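# Antes de comprar una pinza para el banco de trabajo, haga cuentas

Cada mes me escribe alguien que quiere automatizar un rincón del taller o de la cocina y ya tiene el carrito de la compra lleno. Casi siempre el carrito contiene el aparato y nada más. Mi consejo es cerrar la pestaña y coger papel.

Primero, la lista de tareas. Apunte durante una semana qué haría exactamente el equipo: apartar un cable, acercar una caja, mover un bote. Si una tarea le lleva a usted menos tiempo que encender el cacharro, táchela. Thilini Siddiqui, que lleva el taller de reparaciones de Leddale, empezó con 41 tareas apuntadas y se quedó con cuatro. Dos eran la misma escrita de otra manera.

Segundo, el precio de verdad. Las pinzas manuales son más baratas que un brazo, pero también gastan. Yo reservo un 25 % del precio de compra para recambios del primer año, y quien me diga que exagero puede enseñarme sus facturas. En mi caso fueron casi 400 euros entre dedos, tornillería y un soporte que luego no encajaba. El folleto de Rilora hablaba de "mantenimiento mínimo" - mínimo para quien lo vende, supongo.

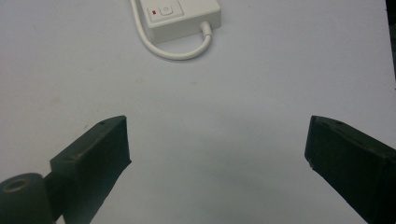

*Tiempo de lectura: 3 minutos*

Una caja con botón de encendido y un cable blanco sobre una mesa blanca es una buena prueba antes de pagar. Pida al vendedor que coja el cable por donde se curva y lo deje en otro sitio sin arrastrar la caja. Que lo repita con la caja, sin pulsar el botón. Los vídeos promocionales prefieren los cubos de espuma, y yo no tengo cubos de espuma en casa.

Mire también los dedos de cerca, sobre todo si compra de segunda mano:

- Arañazos superficiales en las caras planas: no descuentan gran cosa, salvo que usted sepa regatear.
- Esquinas melladas cerca de la punta: pregunte cuánto cuesta el par nuevo y réstelo.
- Agujeros de fijación: compruebe que admiten tornillos corrientes. Si piden una medida que solo vende el fabricante, apúntelo como gasto fijo.
- Articulaciones: muévalas con la mano varias veces. Con holgura, no compre.

Tercero, la mesa y la corriente. Aquí se va dinero que no sale en ningún presupuesto. Mida la profundidad del tablero con la pinza abierta, no cerrada. Decida por dónde irán los cables y deje el interruptor a mano, fuera del recorrido de los dedos. Una superficie clara y mate ayuda a encontrar el tornillo que se cae, aunque también enseña cada mota.

Joni Jääskeläinen me discute todo esto. Compró en julio un equipo de Seneviratne y asegura que lo amortizará en 27 meses. Le pedí la hoja de cálculo: su hora de trabajo estaba valorada como la de un notario y el rato dedicado a ajustar la pinza figuraba a cero. Con las dos casillas corregidas, la fecha de amortización se iba tan lejos que dejamos de bajar por la hoja.

Si después de todo esto sigue queriendo comprar, alquile antes. Coltham presta equipos por semanas y cobra fianza; lea qué considera desgaste y qué considera daño, y pida que se lo pongan por escrito. Haga las tareas de su lista, apunte los minutos, incluidos los de montar y recoger, y guarde el papel junto al presupuesto.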